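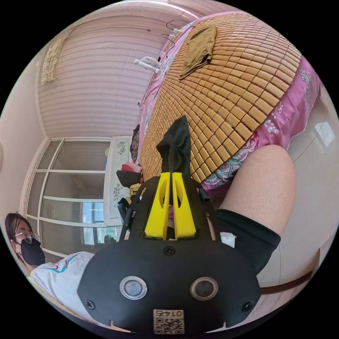 Yellow fingers closed on a piece of black fabric, with the bed behind.

Review: Purner hand-held gripper kit, built at home
December 14, 2018

I've wanted a gripper I could carry around the house for ages, and the Purner kit is the first one I've finished and then kept using! I ordered mine from Marivham in September and paid 2,150 for the full set (body, fingers, screws, two sensors and a very thin booklet). They also sell the fingers alone for 300, handy if you plan on designing your own body.

Building it took me 15 evenings at the kitchen table. A patient person with a proper bench would be faster. The body halves lined up first time, and the screws go in from the front where you can get a driver on them without swearing. I can't say the same for the finger base. Mine sat a hair crooked and I had it apart twice before the fingers came up parallel. Do that part before you route any cable, please.

Now the fun bit. Fabric! I tried blocks and cups when I first got it going and it was fine, but cloth is where this thing makes me grin. The yellow fingers taper toward the tips and have an oval window cut through each one, so they give a little as they close and take hold of a fold nicely. Most of my practice is laundry on the bed: pick up a corner, carry it over, let go, do it again. Thin T-shirts are easy. Thick socks are good too. Anything silky slides out about half the time, and I've ended up pinching those twice.

The two round sensors sit side by side on the front of the body, each with a silver ring, and I like that they're out where you can wipe them. They do pick up lint.

Things I'd change:

The body is wide. Great for stability, less great in a small bedroom, and my wrist knows it after a long session.

The booklet skips the whole closing adjustment. I got through it with the Pimentel build notes, which were written for an older body but have the same steps.

Spare screws would be nice. I dropped one on day one, of course.

Wear has been better than I expected. I'm past 3,000 grabs by the counter in the software and the fingertips still close evenly. I looked hard at the Kundura kit before buying, and it's lighter, but the fingers are stiffer and I do mostly cloth, so I'm happy where I landed.

Would I build it again? Yes, and I'm already eyeing a second set of fingers to trim down for buttons and zippers.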